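I was on my knees next to the bed at 11 at night, swapping grip pads again. The Jerberg pads lasted 160 grabs before the ribs went shiny, so I'd moved over to Famow ones, dark blue, a little softer, and oh, I loved them! (Cuvine sent them with the wrong screws, of course. I found the right ones in a mug.)

Two drops of oil on the left finger pivot, none on the right. The right one sulks if you oil it. Then I snugged the crossbar screws, squeezed the handle and listened for the click my grandmother swore she could hear from the kitchen.

Click.

"You're spoiling that thing," my sister yelled through the wall.

I probably was. The log said 2,004 and I wanted one more before bed, a slippery one, so I went for the red jacket and held my breath. 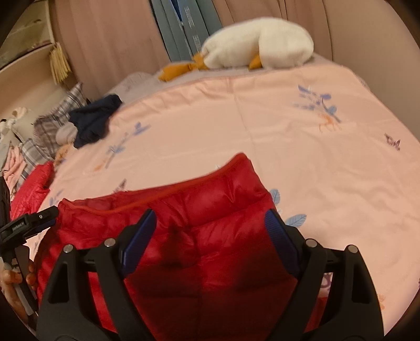 Grab 2,005, new blue pads, goose supervising.

I wrote it down in pencil and went looking for the old pads, which I'd been kneeling on.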